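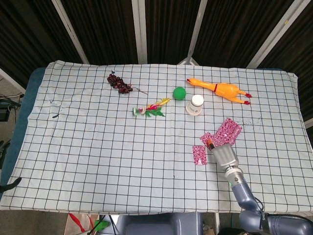 Meltby Holiday Residences
Guest Information: Household and Kitchen Tips for Your Stay

The following page is provided to all guests who have reserved a self-catering apartment or cottage at Meltby. It covers the kitchen, the laundry, the care of the rooms, and the steps to be taken before departure. Guests are asked to read it before arrival and to share it with everyone in their party. A printed copy is kept in the top drawer of each kitchen.

Last revised 08/05/2020

Before you unpack

Open the windows on the harbor side first. The residences are closed between bookings and the air can be stale, particularly in the ground-floor units. Leave the windows open for half an hour, then close them before turning on any heating.

Run the cold tap in the kitchen for one full minute and each shower for two. The water at Meltby is safe to drink, but it stands in the pipes when a unit is empty.

Check the refrigerator setting. It is left on 1 between stays to save power and should be turned up to 3 on arrival. Allow two hours before storing fish, meat, or milk. Guests arriving on the late ferry may prefer to shop the following morning; a welcome carton containing bread, butter, eggs, and long-life milk can be ordered from the office up to 7 days ahead.

Suitcases should be placed on the luggage racks and kept off the beds. Wheels carry sand and grit from the ferry landing, and the bedspreads cannot be washed on site.

Shopping for a short stay

The most common source of waste in a rented kitchen is the full-size bottle. A party staying one week will rarely finish a quart of oil or a large box of salt. We suggest bringing the following from home in small, tightly closed jars: salt, pepper, one or two dried herbs, sugar, and coffee. Cooking oil travels best in a screw-top bottle wrapped in a dish towel, and the towel will be useful later.

The Oltberg covered market is a short walk uphill from the residences. Stalls sell by weight and most will supply a very small quantity on request. Bring your own bags. Fish is sold early and is usually gone by midmorning. Soft fruit should be bought for the same day, as the kitchens are warm in summer.

Unopened dry goods may be left on the shelf marked "For the next guests." Opened packages will be thrown away by the cleaning staff.

Cooking on the two-burner range

Most units are fitted with a two-burner range and a small countertop oven. Both are adequate for a family meal if the work is planned in order.

Boil water in the electric kettle and pour it into the pot, and then light the burner. This saves gas and keeps the kitchen cooler.

Rice, pasta, and potatoes hold their heat well. Cook them first, drain them, put the lid on, and wrap the pot in a towel while the second burner is used for everything else.

The oven runs hot at the back. Turn the dish halfway through. Baking pans larger than the wire shelf will block the fan and should not be used, even if the door closes.

Please do not grill fish indoors. A shared outdoor grill is located behind Unit 13, with tongs and a brush on the hook beside it. Brush the bars while they are still warm and close the gas valve by hand afterward.

Cleaning sandy shellfish

Guests who gather or buy clams and mussels should rinse them outdoors at the yard tap. Place them in a bucket of cold salted water for one hour, lift them out by hand, and discard the water on the gravel. Pouring the bucket through a colander puts the sand straight back over the shells. Sand must not be emptied into the kitchen sink under any circumstances; last year the office paid for four blocked drains, all of them in August.

Any shell that is broken, or that stays open when tapped, should be discarded before cooking.

Knives and cutting boards

Each kitchen is supplied with two boards. The board with the notched corner is for raw meat and fish. Both should be washed in hot water with dish soap and stood on edge to dry. A board left flat on a damp counter will warp within days.

To remove the smell of onion or garlic, rub the surface with coarse salt and half a lemon, leave it for five minutes, and rinse.

The knives are sharpened in November, when the residences close for maintenance. If a knife has become dull during your stay, please report it. Guests are asked not to use the unglazed foot of a plate or cup as a sharpener — it works, but it ruins the dish.

Salt air and metal

The residences stand close to the water, and salt settles on every exposed surface. Anything made of plain steel will begin to spot overnight if it is left on a windowsill or balcony. This includes scissors, bicycle chains, corkscrews, and the feet of folding chairs.

Wipe such items with a cloth wrung out in fresh water, dry them well, and bring them indoors. Light rust on kitchen tools can be removed with a paste of baking soda and water, applied with a cork. Window latches that have become stiff should not be forced. Ms. Lensa Moges, who manages the Meltby residences, keeps a suitable lubricant at the office and will send someone the same day.

Laundry and drying

A washing machine is provided in the shared laundry room beside the office. It accepts tokens, which are sold at the desk. The following points will prevent most difficulties.

Shake all beach towels outdoors before washing.

Rinse swimsuits in cold fresh water by hand and do not machine wash them. Roll them in a dry towel and press to remove water; wringing breaks the elastic.

Sunscreen leaves a yellow or orange mark on white cotton, and bleach makes it worse. Work a little dish soap into the mark, leave it for fifteen minutes, and rinse in warm water before washing as usual.

Hang laundry on the lines in the yard. Railings on the harbor side must be kept clear under the town's rules for the old quarter. On windy days, peg shirts by the hem and fold sheets once over the line so that the weight is shared.

Keeping rooms cool

The walls of the older buildings are thick and hold the cool of the night well into the afternoon. Close the shutters on the sunny side by nine in the morning and open them again at dusk. Leave interior doors open. A fan set on the floor and pointed toward the stairwell will move more air than one placed beside the bed. The fans are stored on the landing closet shelf and should be returned there.

Insects are few at Meltby, but ants may appear in dry weather. Keep sugar, honey, and fruit covered, and wipe down the counter with a mixture of equal parts white vinegar and water. The mixture must be kept away from the marble sills in the Risow and Sisay apartments. Vinegar etches marble and the damage cannot be polished out by ordinary means. On those sills, use water and a drop of dish soap only.

Small repairs

A basic tool kit is available on loan from the workshop under the archway. It holds two screwdrivers, pliers, an adjustable wrench, spare fuses, and a flashlight. Guests are welcome to tighten a loose chair leg or a cabinet handle. Electrical and gas fittings are to be left to the staff in every case.

If the lights fail in one room only, check the breaker panel inside the front door. Unplug the kettle, reset the switch once, and wait. If it trips a second time, leave it off and call the workshop. Mr. Fasil Berhe is in charge of maintenance and can be reached on extension 157 during the day. After eight in the evening, calls to extension 977 are answered by the night porter.

Before departure

Strip the beds and leave the linens in the bathtub or shower tray. Blankets stay on the beds, folded.

Empty the refrigerator, return the dial to 1, and close the door firmly.

Sort waste into the three bins at the foot of the steps. Glass is collected separately and may be left in the crate beside them, without lids or corks.

Close the gas valve beneath the range by turning it a quarter turn to the right.

Check behind the bathroom door and under the beds. Items left behind are held at the office for two months and can be mailed at the guest's expense.

Keys should be placed in the box at the office door by ten in the morning. Guests leaving on the noon ferry may store their luggage in the laundry room, at no charge, until eleven-thirty.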